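Trekeo Player Guide, Section 7: Adding an Album and Its Booklet

Applies to firmware 3177 and later. Updated 3/8/18.

1. Connect the player and open Library > Albums.
2. Select Add Release. Enter artist, title and label.
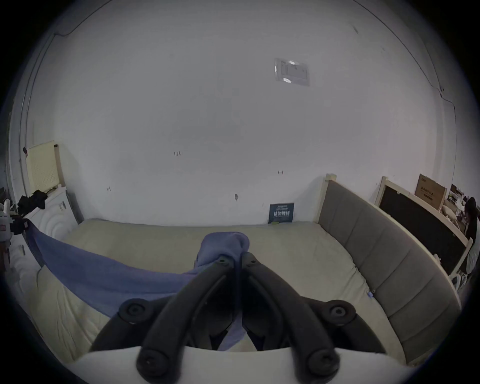
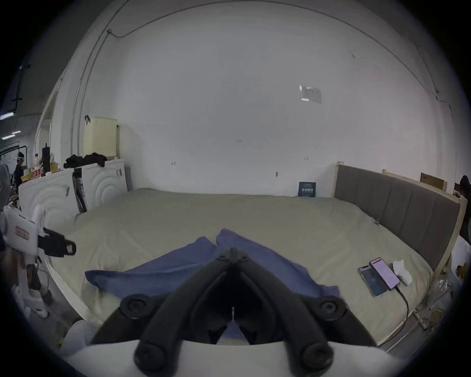
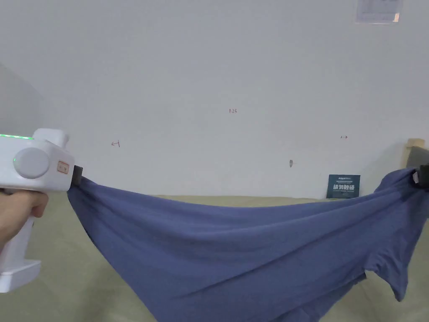
Track order is read from the disc, and solo releases are filed apart from the group's. For a cover, use a single-color background. A plain white wall like the one behind the blue T-shirt lets Auto Trim find the edges. Printed lyrics should come out of any plastic sleeve first; glossy sleeves such as the one on the wall notice reflect light, and the text reader skips those lines.

3. Select Cover > Import, then Auto Trim.
4. Select Save. Wait for the disc icon to stop blinking.

Note: Titles longer than 118 characters are shortened on the player display.

Caution: Do not unplug the player during Save. The album index may be lost.

Comments

Ekua Akolgo: Step 4 hangs on my Jolley dock. Direct cable works.

Yesenia Marulanda: Are B-sides filed under the single or the album?

Related
Syncing Playlists with Talpur
Error 239: Duplicate Artist
Setting Track Gaps

Contact | © Runemholm | Back to top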